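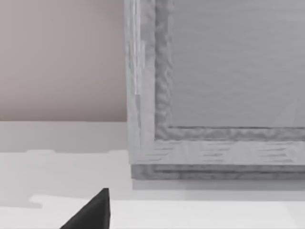

木制框料角接合抽检结果公布,44件胶缝剥离超限

首页 新闻 材料 工艺 标准 数据 订阅

9月9日 星期日

Rarkach材料试验所公布了木制框料角接合部位的抽检结果。送检样品189件,全部取自Semoston地区的零售渠道和加工厂成品库,类别包括相框、浅边托盘框和柜门框。经循环温湿度老化后,有44件样品的胶缝剥离长度超过胶缝总长的5%,按试验所现行内部规程判定为不合格。

试验所木材组负责人Ayana Kassa表示,本次抽检只评价接合部位的尺寸稳定性和胶接耐久性,不涉及表面涂层、五金件和玻璃嵌装。报告没有列出生产企业名称,相关企业已分别收到各自样品的原始数据。

抽检范围与取样

样品按接合方式分为斜角对接、直角榫接和圆棒榫接三组。斜角对接在小尺寸框料中使用最多,加工工序短,外观上看不到端面,但胶接面为斜切端面,胶液容易沿导管方向渗入,留在界面上的胶量不足。直角榫接由竖梃和横档配合而成,胶接面主要为侧面,理论强度较高,对榫头和榫眼的配合公差也更敏感。圆棒榫接介于两者之间,钻孔的同轴度是主要的质量变量。

每件样品取回后先在恒温恒湿间内平衡至质量稳定,再测量初始含水率、角部夹角和表面高低差。含水率采用电阻式仪表多点测量,并从同批余料中切取小块以烘干法复核。Kassa说明,灰色或浅色染色处理的框料使用电阻式仪表时读数容易偏移,染色剂中的盐类会改变表面电导,这部分样品一律以烘干法结果为准。

老化试验总时长为2000小时,在干燥段和潮湿段之间交替进行。样品在箱内竖直放置,角部不受外加载荷,相邻样品之间留有间隙,以保证空气流通。每个循环结束后取出,在标准环境中静置,再用塞尺和读数显微镜检查胶缝。

主要发现

不合格样品集中在斜角对接组,占全部不合格样品的一半以上。圆棒榫接组次之,直角榫接组最少。剥离多从框的内角开始,向外角扩展。试验所认为这与两侧框料的横向收缩方向有关:当框料变干、宽度减小时,斜切面的角度随之变化,内角一侧首先受到拉应力。框料越宽,这一效应越明显,宽边框的剥离长度普遍大于同一接合方式的窄边框。

初始含水率是另一个有明显影响的因素。报告给出的散点图显示,初始含水率偏高的样品,首次出现可见缝隙的时间明显提前。部分样品角部两侧框料的含水率不一致,推测装配时使用了来自不同堆垛的坯料。这类样品的表面高低差在老化后增大,竖梃与横档交界处出现可触摸到的台阶,即使胶缝没有剥离,外观也已超出多数买方的验收要求。

试验所没有发现树种与不合格率之间的稳定关系。报告指出,各树种的样品数量差别较大,不宜据此作比较。对于表面有明显纹理的阔叶材框料,导管内的胶液残留较多,但这一现象与最终剥离长度的相关性较弱。

施胶量的影响较难量化。试验所对部分不合格样品作了剖切,在界面上观察到两种典型情况:一种是胶层连续但过薄,断裂面上几乎没有木纤维;另一种是胶层局部缺失,缺失区域与夹具压痕的位置对应。前者通常与端面未预涂有关,后者与加压不均有关。

胶黏剂

送检样品中能够确认胶种的部分,多数使用单组分聚乙酸乙烯酯类乳液胶。报告未对各品牌进行排序。胶黏剂供应商Tirier在结果公布后发表了一份技术说明,称其框料用胶Cropper的开放时间和最低成膜温度均已在产品数据页中列明,用户在冬季未加热的车间内施胶时应按低温条件延长加压时间。

Tirier技术支持工程师Tài Lý在说明中写道,端面胶接需要分两次施胶:第一次薄涂,待胶液渗入并失去表面光泽后再涂第二次,随后合拢加压。一次性加大涂布量不能替代预涂,多余的胶液会在加压时从外角挤出,界面上的有效胶量并不增加。他同时建议,加压夹具在角部的压力应通过垫块均匀传递,避免夹口直接接触框料边缘。

试验所对该说明没有提出异议,但补充指出,预涂的间隔时间应以车间实测为准。在空气湿度较低的条件下,第一层胶液可能在很短时间内结皮,此时再涂第二层,两层之间的结合力会下降。

企业反馈

Semoston一家框料加工厂的生产主管Ekkachai Suwannarat称,该厂有样品落入不合格范围,原因已初步查明为坯料平衡时间不足。该厂在二月调整了堆场布局,一部分坯料从室外棚转入车间后,没有达到规定的存放时间就进入了四面刨工序。加工后的框料尺寸合格,但在装配前后继续失水,斜切面角度发生变化。

Suwannarat说,厂方已在四面刨前增加一道含水率检查,读数超出范围的坯料退回平衡区。检查点设在每垛的中部和端部,端部读数单独记录,不参与平均。厂方暂时没有更换胶种的计划。

另一家以柜门框为主要产品的企业对判定指标提出了意见。该企业认为,剥离长度的百分比指标对小尺寸框料过于严格,胶缝本身较短时,一处轻微的端部开裂即可使比例超限。质量工程师Mahlet Gashaw向试验所提交了书面意见,建议对短胶缝另设绝对长度指标,并将框背有加强片的产品单独归类。

Kassa答复称,短胶缝样品的判定已按两名检验员独立读数后取较小值处理,结果中没有仅因读数分歧而判为不合格的样品。关于加强片,试验所同意在下一轮抽检中单独统计。背面加强片可以限制角部张开,但不能阻止胶缝正面出现缝隙,两者在报告中应分开记录。

测量方法的局限

报告用一节说明了方法上的限制。其一,循环老化的温湿度变化速率高于一般室内环境,试验时长不能直接换算为使用年限。其二,塞尺只能检出开口于表面的缝隙,内部未胶合区域需要剖切才能确认,而剖切仅在部分样品上进行。其三,零售渠道样品的仓储历史不可追溯,初始含水率反映的是取样时的状态,与出厂时的状态可能有差别。

参与数据处理的统计员Bethel Degefa指出,三个接合组的框料宽度分布并不相同,斜角对接组内宽边框比例偏高,组间比较应先按宽度分层。分层后斜角对接组的不合格率仍为最高,但与圆棒榫接组的差距缩小。分层结果以附表形式列出,样本较少的层只给出件数,没有计算比例。

读数显微镜的重复性也作了单独核查。同一检验员对同一胶缝间隔一日的两次读数,差异主要出现在染色框料上,原因是染色剂填入细缝后降低了缝隙边缘的对比度。试验所在后期改用侧向照明,差异有所减小。改用照明之前读取的数据已全部重测。

对加工环节的建议

报告附有供加工企业参考的操作要点,不具强制性。坯料应在装配车间的环境中平衡后再进行最终截断和斜切,同一框的四根框料宜取自同一垛。斜切后应在当班内完成胶合,隔夜存放的斜切件在胶合前重新检查角度。角度检查以整框试拼为准,单件用角度尺测量合格,四件累积后仍可能在最后一角出现缝隙。

对于较宽的框料,建议在斜角对接处增加饼干榫、插片或暗榫。插片的纤维方向应横跨接缝,插片自身的含水率宜略低于框料,以便吸收胶液中的水分后膨胀,与槽壁贴紧。采用直角榫接时,榫头肩部应与竖梃侧面完全贴合,肩部缝隙不应以填料掩盖后再进行涂装,填料在潮湿段膨胀后可能将接缝顶开。

加压时间按胶黏剂数据页执行。卸压后的框不宜立即进入砂光工序,胶缝附近的木材因吸收胶液中的水分而局部膨胀,此时砂平,干燥后胶缝处会形成浅沟。报告中有少量样品可见这一缺陷,未计入不合格。

成品包装前应再次测量含水率。采用密封塑料薄膜包装的框,若内部含水率偏高,运输中随温度变化会在膜内形成局部高湿区,角部朝下放置的一侧受影响最大。试验所建议在包装外注明存放方向,并避免直接置于水泥地面。

后续安排

下一轮抽检将扩大柜门框的取样比例,并增加带背面加强片的类别。剖切检查将由部分抽取改为覆盖全部不合格样品,合格样品按比例抽取作对照。试验所还计划记录每件样品取样地点的空气温湿度,以便估计仓储条件对初始含水率的影响。

短胶缝的判定指标暂不修改。Gashaw提交的书面意见已列入规程修订的讨论材料,修订稿征求意见的时间另行通知。对本次结果有异议的企业可申请复检,复检使用留存的同批样品,老化程序与首次试验一致。没有留存样品的,由双方在成品库内共同重新取样。

报告全文和分层附表可在试验所阅览室查阅,原始读数仅向送检方提供。

分享 12 评论 3 收藏

相关阅读
电阻式含水率仪在染色木材上的读数修正
乳液胶低温施工:最低成膜温度与加压时间
斜角对接与插片加强的对比剖切记录
Semoston地区坯料仓储条件调查
宽边框料的横向收缩与角度变化

近期更新
四面刨刀轴振动对胶接面质量的影响
柜门框验收中的平面度测量
木材平衡区的通风布置

首页 新闻 材料 工艺 标准 数据 订阅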